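The owner of the tile shop in Drudusville has been cutting and laying for most of her working life. She opened Urnavent in a former dairy and still does the awkward jobs herself.

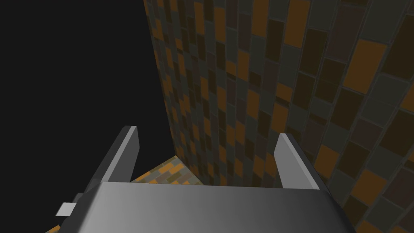 Customers usually come in wanting one colour, she says. "Then they see a mixed wall and change their minds." She likes orange scattered among dark brown and grey, with no repeat to it, and the joints staggered. "If you can spot the pattern, I've laid it wrong."

A typical hall takes her 7 days and some 600 tiles. She orders 1000 and keeps the spares in the loft.

Doors are the next worry, as a new floor often means taking one off. 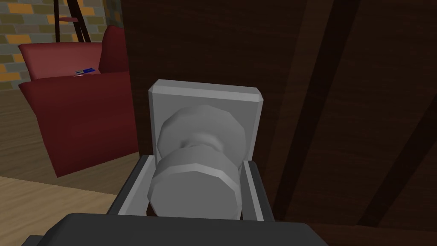 Round knob and square backplate on a dark brown door.

"Take the knob off before you tile up to the frame," she says. "People try to work round it and chip the edge." 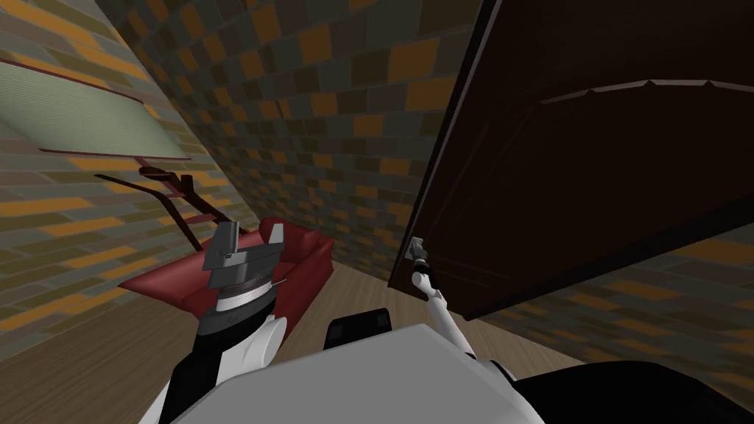 Her last big job was the old school at Nollach, finished in May. The bill for adhesive alone came to £562. She would do it again, but not in winter. "The van wouldn't start and my hands were useless by four o'clock."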